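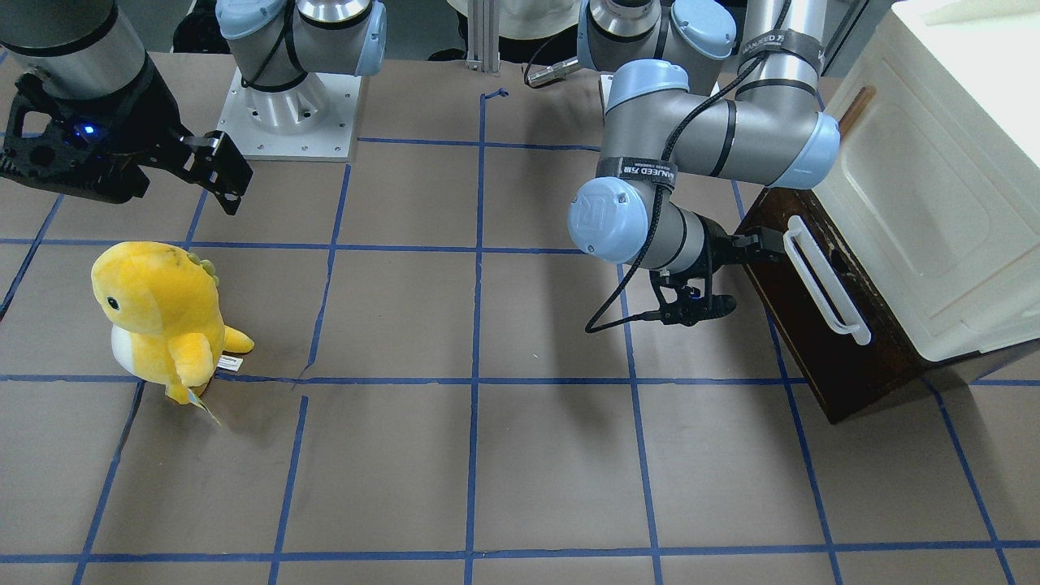

4. Borrowing and return of soft toys

4.1 Setting and records

The toy library at Lapointe lends to families with children under seven. It shares a building with the town's branch library but keeps its own shelves, its own hours and its own loan cards. The second site, at Raleck, opened later and works from a former shop on the main street. Both sites lend board games, puzzles, ride-on toys, building sets and soft toys. The other categories were covered in Section 3. Soft toys are treated separately here because the loan rules for them differ, and because staff at both sites told us early in the study that they were unsure whether to keep lending them at all.

The records used in this section cover 665 loans of soft toys. Each loan card gives the date out, the date back, the household number, the age of the youngest child in the household and a short note on condition. The notes were written by whoever was at the desk and vary a good deal. Some say only "fine." Others run to several lines and mention a smell, a loose seam or a child who did not want to hand the toy over. Cards from Raleck are more complete than those from Lapointe, where a change in the form during the first winter left the condition box off the card until February. Loans from that period are included in the analysis of loan length but left out of the analysis of condition.

Yabsira Assefa coded the condition notes, and Gavin Pollock coded a part of them again without seeing the first set of codes. Most disagreements were over the word "worn," which staff used both for toys that looked old and for toys that had become damaged. We settled this by reading "worn" as damage only where the same note named a place on the toy, such as an ear or a paw.

4.2 Loan length

Soft toys stayed out longer than any other category. The standard loan is three weeks at both sites and can be renewed once by phone or at the desk. For puzzles and board games, most households came back on or before the due date. For soft toys, late return was common, and 19 households kept a soft toy past the end of a renewed loan. In interviews, parents gave two kinds of explanation. The first was practical. A plush animal is small, it ends up in a bed or a car, and it is not in a box that reminds anyone it belongs somewhere else. One mother said she had looked for a borrowed rabbit for most of an evening and found it inside a pillowcase.

The second had to do with attachment. Parents described children who had named the toy or who slept with it, and said they had put off the return to avoid an upset. This was more often said of children between two and four. Parents of older children were more likely to say that the child had lost interest and the toy had simply been forgotten. We did not interview the children themselves, and so we have only the parents' account of what the toy meant to them.

The age pattern also appears in the cards. Households whose youngest child was under five kept soft toys longer than households whose youngest child was five or six, and the difference held at both sites. It did not hold for hand puppets, which the libraries shelve with soft toys but which seem to be used in another way. Puppets were often borrowed for a birthday or a visit and came back soon after. If puppets are taken out of the category, the gap between soft toys and everything else grows wider.

4.3 Choice at the shelf

We had expected that children would choose soft toys by familiar character, as they do with puzzles. The desk notes give little support for this. Requests for a named character made up a small share of the requests written down, and many of the toys most often borrowed were plain animals or rounded figures of no clear species. Figure 4 shows a plush toy of this last kind, yellow, with a white belly patch and short arms. Staff at Raleck called such toys "somethings" and said that younger children gave them whatever name they liked. A child who called a toy a duck on one visit might call it a penguin on the next, and the parents usually went along with it.

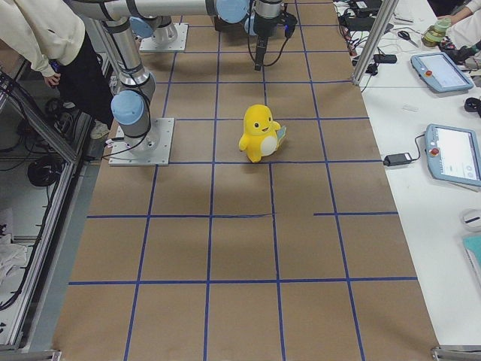
Color seems to have mattered more than kind. Yellow and orange toys went out more often than gray or brown ones of similar size, though the shelves were not arranged with this question in mind and we would not put much weight on the result. At Lapointe the brighter toys stood on the lower shelves, within reach of a small child, and the brown bears were kept higher up. When the site moved some of the bears down, they were borrowed more often — but this was also the time of year when borrowing rose in every category.

Size had a clearer effect. Large toys, meaning those that did not fit in the library's standard bag, were picked up and carried around inside the library far more than they were taken home. Parents mentioned the bus, the washing machine and the lack of space. One father at Raleck said his daughter visited the large elephant every time they came in and had never asked to borrow it.

4.4 Cleaning and withdrawal

Cleaning is the main cost of lending soft toys. Hard toys are wiped at the desk and can go back on the shelf the same day. Soft toys are machine washed at both sites, air dried and checked for loose eyes and open seams, so a returned toy is off the shelf for up to 12 days. Zinano, the laundry that takes the Raleck toys, collects only when a full load is ready. At Lapointe the washing is done on site in a household machine, which is quicker for a single toy but depends on someone being there to empty it.

Over the study period the two sites together held 294 soft toys. Withdrawal was most often due to matted fur or a flattened shape, and much less often to a torn seam. Staff repaired seams as a matter of routine and did not always write the repair down, so the cards probably understate how often it was done. Toys with sewn or printed eyes lasted longer in the collection than toys with plastic eyes, which were withdrawn as soon as an eye became loose.

Both sites have now shortened the list of soft toys they accept as donations. The toy library at Sokonero, which was not part of the study but shared its rules with us, stopped lending plush toys entirely and keeps a basket of them for use on the premises. Staff there reported fewer late returns, and some complaints from parents of toddlers. We return to the Sokonero rules in Section 6.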